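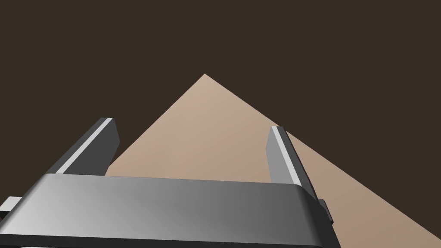 Simulated view along an open two-finger gripper toward a beige surface. Render: Pronside

Pronside releases Nigam 2, a planning tool that works from the gripper's own view

HODACH, December 29, 2022 — Pronside, a maker of software for robot arms, today announced the release of Nigam 2, the new version of its grasp planning and simulation package. The release is available to all present licence holders at no extra charge.

With Nigam 2, engineers can write and test a grasping program completely in simulation before any arm is switched on. The main novelty is the wrist view. The program renders what a camera mounted behind the fingers would see, in plain colours and with simple shading, and the planner uses this same view to choose the approach direction and the finger opening. In the former version the planner had access only to a fixed view from the side of the cell, and large objects close to the fingers were often judged badly.

"Our customers told us that the last centimetres before contact are the ones they cannot check," said Ingeborg Sperling, head of planning software at Pronside. "From the side, everything looks fine. From the wrist you see at once that one finger will arrive before the other. We wanted the planner to have this information too, and the engineer to look at the same thing as the planner."

The wrist view is updated 40 times per second on an ordinary office computer. Textures and backgrounds are left out on purpose, so that edges and flat faces stay easy to recognize. Users who need a more realistic picture can load their own materials and lighting.

Nigam 2 also brings a new collision check for the finger plates and the gripper body, a replay function that stores the last 10 attempts of each program, and an improved import of part geometry. Programs written for the first version can be opened without changes — only custom camera settings have to be entered again.

The wrist view was tried before release by Zosesley, a packaging equipment company, which used it to prepare programs for wedge-shaped and slanted parts.

An online introduction for new users will be held in January. Registration is open through the Pronside customer portal, where the full release notes can also be found.

Press contact: Ingeborg Sperling, Pronside, Hodach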